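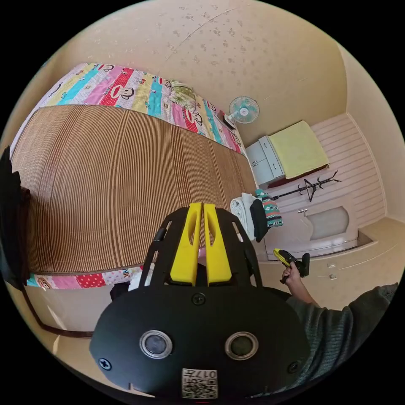
Cinq à table, mode d'emploi

Le premier soir, on a mangé des coquillettes debout dans la cuisine, parce qu'il manquait deux chaises et que les enfants trouvaient ça très drôle. Les miens et les siens, pour une fois d'accord sur quelque chose ! J'aurais dû noter l'heure.

On vit ensemble depuis le mois de mars, mon compagnon, mes deux garçons, sa fille et moi, dans une maison de Makelmont un peu trop étroite pour nous. Avant, j'habitais à Piltness, dans un appartement où chacun avait sa porte à claquer. Maintenant les garçons partagent la leur (ils claquent à tour de rôle, c'est assez bien organisé) et la petite dort dans l'ancien bureau, qu'elle appelle toujours « le bureau », ce qui me serre un peu le cœur certains soirs.

On m'avait beaucoup parlé des grandes questions. L'autorité, la place de l'autre parent, les vacances de Noël coupées en deux. Je m'y étais préparée, j'avais même lu des livres. Et puis la première vraie dispute de notre famille recomposée a porté sur le beurre. Demi-sel chez nous, doux chez eux, depuis toujours, et ma belle-fille en larmes devant sa tartine un mardi à 7 h 20. On achète les deux, désormais. Chaque plaquette a son bac, et mon fils aîné se sert dans celui qu'il veut quand il croit que je ne regarde pas.

Pour le reste, on tâtonne. J'ai dépensé 189 euros dans un tableau mural de la marque Wirnar, avec des aimants de couleur pour les corvées, les gardes et les activités. Magnifique. Il a tenu jusqu'aux vacances de la Toussaint, puis les aimants ont migré sur le frigo et se sont mis à former des gros mots. Depuis, on fait le point le dimanche soir, tous les cinq sur le canapé, avec un paquet de biscuits, et ça va plutôt mieux. On râle chacun son tour, on vérifie qui dort où, qui a piscine. La semaine dernière, ma belle-fille a demandé à parler en premier. Elle voulait qu'on arrête de dire « ta fille » et « mes garçons » quand on discute entre adultes. Elle entend tout, cette enfant !

Alors j'essaie. Je me reprends dix fois par jour. Mon compagnon aussi, il bute sur les mots, il dit « les enfants » avec un petit temps d'arrêt juste avant, et les trois lèvent les yeux au ciel.

Il y a des jours où je regrette mon appartement, je ne vais pas mentir. Surtout ceux où Lai, le chat, qui est arrivé dans les cartons de l'autre camp, vient s'installer sur mon pull propre avec l'air d'avoir signé le bail. Il y a aussi des matins où j'en trouve trois sous le même plaid devant un dessin animé, à se disputer la télécommande à voix basse pour nous laisser dormir. Ces matins-là je retourne me coucher sans faire de bruit, et je leur laisse finir les céréales.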